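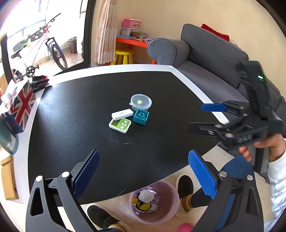

Clearing a Table into a Bin: Tips for Home Collectors

Household Notes, Hongate Collection Programme
Revised October 2024

The following advice is issued to households recording tidying tasks with paired hand-held grippers. It draws on the 278 sessions reviewed at Gastard in September and replaces the earlier sheet.

Preparing the table

Place three to five small articles near the middle of the table, within easy reach of both hands. Mixed shapes are preferred: a round tub, a block, a slim box, a small gadget with buttons. Articles may touch or rest on one another, as they would at home. Glass, food out of its wrapping and anything with a sharp edge must not be used.

A dark table top shows pale articles well but will also return a strong glare from a window. Where this occurs, draw the curtain halfway or move to another side of the table. Scratches and scuffs need not be covered.

Ordinary belongings may stay at the sides of the table. Please remove letters, bank cards and family photographs before recording starts.

Placing the bin

Stand the bin on the floor below the near edge of the table, between the feet. A light plastic bin slides easily on smooth flooring; a folded damp cloth beneath it will hold it in place. Empty the bin when the contents reach halfway.

Handling the grippers

Begin each recording with both jaws open and nothing held. Approach slowly and close the pads on the widest firm part of the article. Lidded tubs should be taken by the body and never by the tab, as lids lifted in this way came off in many of the reviewed sessions. Flat boxes are best taken across the narrow side.

If an article is dropped, pick it up and carry on. Recordings containing a recovery are accepted and are of particular use in training. Do not stop to rearrange the table by hand.

Fitted or ribbed cuffs are recommended. Loose sleeves catch in the linkage.

Care of the pads

Wipe the pads with a barely damp cloth after each session and allow them to dry fully. Washing-up liquid leaves a film and should be avoided. Worn pads are replaced free of charge after 200 recordings; requests should be sent to Nazmiye Dursun at the Gastard office.

Sending recordings

Label each set with the household number and the task name. Questions about rejected recordings may be addressed to Callum Mowat.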